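Room Waste and Recycling: Frequently Asked Questions
Gorkthorpe Residences, Bromard and Malell buildings

Which rubbish goes in the room bin?
General waste only: tissues, soft plastic wrap, used disposable masks, sweepings and food-soiled packaging. Food scraps go in the green caddy in the shared kitchen on your floor. Glass, batteries and sharps must not be placed in a room bin.

Do I need a liner?
Liners are optional for dry waste and required for anything damp. Rolls of 10 are available from the front desk. A liner should be folded over the rim by at least a hand's width so that it does not slip down when the bin is tilted.

Can cartons go in the room bin?
Small cartons can, but flattening them first is preferred. An unflattened carton takes up most of the usable volume and tends to lodge on the diagonal, leaving dead space underneath. Clean, dry cardboard belongs in the paper stream on the ground floor. Remove plastic windows and inner bags before you drop it off.
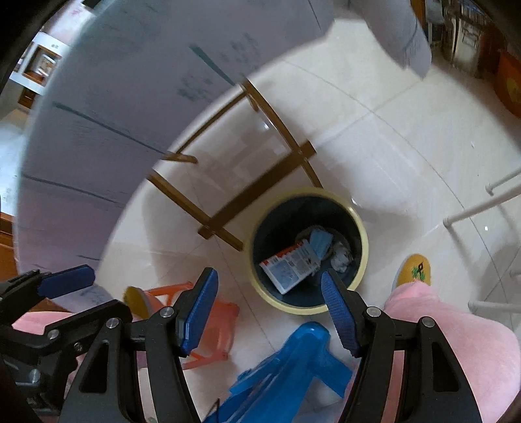 Masks and tissues are treated as general waste at all times. They are not accepted in the paper stream, including masks with a paper outer layer. Fold masks inward and drop them straight into the bin. Cut the ear loops if the bin has no liner.

Where should the bin stand?
On the tiled floor, clear of the door swing and at least 300 mm from any heater. Do not stand it on a mat or stool. Keep cords and small items off the floor next to it, as they are easily swept up with the rubbish.

How often are bins emptied?
Residents empty their own bins. The chute room on each floor is open from 7 am to 10 pm. Bags must be tied and weigh no more than 10 kg. Larger bags jam at the bend below level two, and clearing a jam closes the chute for all floors.

How do I clean the bin?
Empty it, then wash with warm water and a small amount of dish detergent. Rinse, turn it upside down and let it dry fully before fitting a new liner. For odour, leave 500 mL of water with a spoonful of bicarbonate of soda in the bin for an hour. Do not use bleach in the shared laundry sinks.

What about broken plastic household items?
Stools, hangers, tubs and toys in hard plastic go to the bulky items cage beside bay 47. Items that fit in a tied bag may go down the chute if they have no metal parts.

My bin is cracked or missing. Who do I contact?
Laine Raudsepp at the front desk handles replacements. Bring the cracked bin with you. Questions about the paper stream or the cage go to Lacey Tapley, building services.

Are the rules different over summer?
The chute room closes at 8 pm in August. All other rules stay the same.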